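June
By Nandini Rai

4.3 Comparing two grippers on the twin-arm bench

Now for the fun part! With both arms up on the rail you can try one gripper against the other on the same blocks, and small differences show up very quickly.

1. Check that each mounting plate is bolted tight to the rail.
2. Loop the cable over the top of each arm and leave some slack at the wrist.
3. Stand the clear container near the middle of the table and lay a block in front of it.
4. Set the speed to 15 per cent for the first run on each side.

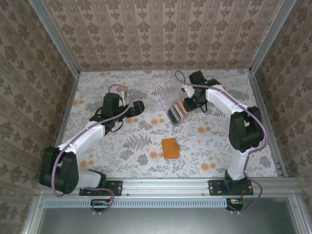
Fig. 7. Both arms on the rail, with the orange block and the clear container between them.

5. Run 10 picks with the left arm, then 10 with the right. Note every slip, even the tiny ones (they're the interesting bit).
6. Swap the Oken and Ilon fingers over and repeat.

Note: Hermine Gisler likes to go on to 200 picks a side, and her logs are a joy to read, but do the short test first.

Caution: Never run both arms at once until the shared zone is set (see 4.5). Keep hands outside the enclosure while either arm is powered.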